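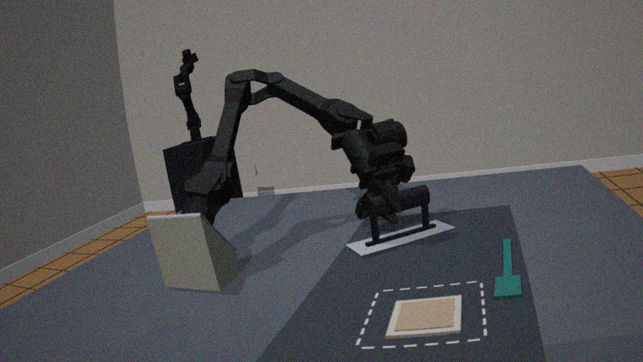
## Bench tips: trying grippers before you marry one

Compiled by Hema Kamath from the Trurkia workshop notebook. Last tidied September 6, 2018.

**Do it in simulation first.** A simulated arm that punches the table costs you a reset. A real one costs you a table. I ran both the Jerovton and the Zamfir fingers through the simulator before I unpacked either, and was rude to them in complete privacy.

**Pick dull objects.** A flat strip, a square tile, something with a long handle like a spatula. Everyone wants to start with a wine glass. Flat things lying on a mat are far meaner, and much cheaper to sweep up.

**Mark the target.** A dashed square on the mat will do. Decide ahead of time whether touching the line counts as in. If you wait until after the run, you'll find you've become very generous.

**Same mat, same spots, both grippers.** Do 200 tries with one, swap, then 200 with the other. Stopping early when your favorite is ahead is a time-honored method and I'd like you to give it up.

**Long thin things want a straight approach.** Line the fingers up with the strip before you go down. Coming in crooked, the Jerovton pair mostly pushed it around the mat like a kid with peas. The Zamfir pair minded less, but they're wider and bumped the neighbors.

**Watch the shadows.** If your camera is doing the finding, a big arm throws big shadows across the work surface. Move the light in the simulator and run the set again. My scores in May were lovely until I did this.

**Change one thing at a time.** I swapped fingers and controller on the same afternoon and learned that something was better. The Zuvine controller may be wonderful. I had to go back and do the lot over to find out, and it's fine.

**Write down the misses.** "Dropped" is no use. "Slid out left, fingers too high" is. My miss list runs to over 2 pages and it's the only part anyone borrows.

Finger pads for the real bench are in the drawer under the vise. Put them back in pairs, please.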